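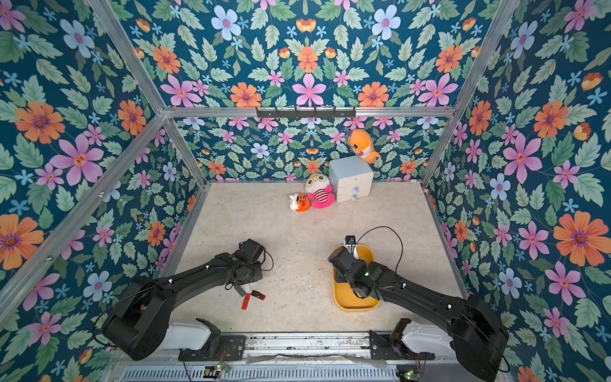

Trumis Cell: Report on the Right Arm Stop Fault

1. Background

Our group worked on the two-arm cell called Trumis during the spring term. The task of the cell is simple to say: small objects lie on the floor on the left side, and the arms must bring them into the yellow tray. The left arm picks. The right arm holds the tray in place, or corrects its position when it has moved. At the time of the fault we were using USB flash drives as objects, which are harder than the foam cubes from the first half of the term because they are flat and they slide.

This report does not repeat the description of the control software. It can be found in the report of the Plivard group, who wrote the first version. We describe only the fault, how we searched for it and what we changed.

2. What happened

In run 291 the right arm moved down to the tray and did not stop at the programmed height. It continued to press on the rim until the motor protection of joint 2 switched off. After this the arm had no torque in that joint and the upper part sank slowly onto the tray. The left arm did not receive any message about it and continued with its picking motion. One of us pressed the stop button. No person was inside the cell and nothing was broken, but the tray had a mark on the rim.

We restarted, did the homing again and the next two runs were normal. We believed then that it was a single event, and this was our mistake. In run 294 the same thing happened, and this time the tray was pushed to the side before the protection reacted. Deirdre Mac Giolla, our supervisor, told us to stop all automatic runs until we had a cause.

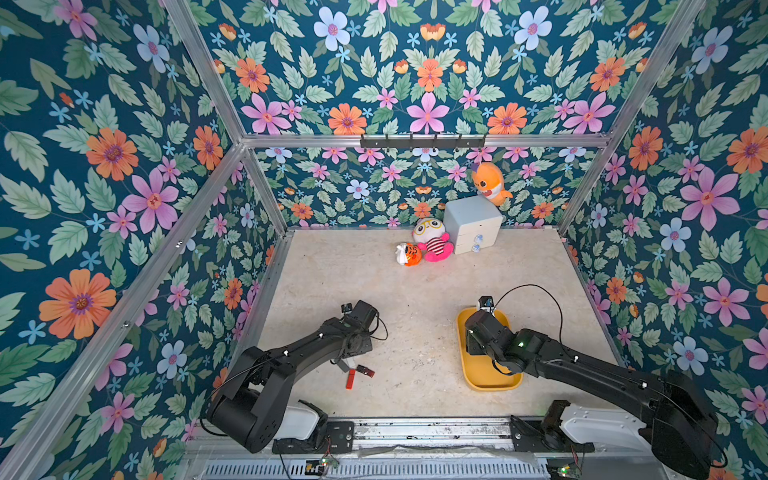

3. Search for the cause

We first suspected the cable of the right wrist. It makes a large loop when the arm is low, and we thought that it pulled on the connector. We moved the arm by hand with the power on and watched the position values, but they stayed stable. We also exchanged the cable for a new one and saw no difference.

The second idea was the height calibration. The height of the tray was stored in a file, and the file was correct. However, when we compared the log of the two bad runs with the log of a good run, we saw that the right arm had not used the value from this file. It had used the value of the floor. The tray is higher than the floor, so the arm tried to reach a point inside the plastic.

The reason was in the start order. The program named Magalhães reads the calibration, and the motion program waits for it for eight seconds. If the computer is busy, the reading takes longer, and the motion program then takes the default value without any warning. In both bad runs the Climamer logger was copying the old camera files to the server at the same moment.

4. Changes

– The motion program does not start anymore without a calibration value. It shows an error and waits.
– The default height is now well above the tray.
– If one arm loses torque, both arms stop.
– The logger copies files only when the arms are parked.

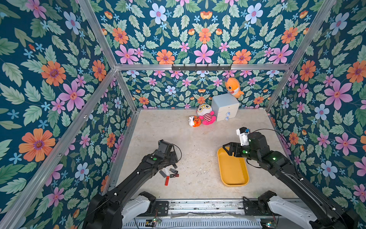

We tested the first change by deleting the calibration file on purpose. The error appeared each time and the arms did not move. For the third change we switched off joint 2 of the right arm from the console while the left arm was moving slowly over the flash drives. The left arm stopped, but later than we wanted – the message goes through the main computer and not directly between the controllers. We could not improve this before the end of the term.

5. Open points

The motor protection reacts to temperature and not to force, so it is slow. A limit on the motor current would be better. We tried one value and it stopped the arm also in normal motion, when it is stretched far forward. The next group should measure the current in several positions before choosing a limit. The mark on the tray has no influence on the task and we did not replace the tray.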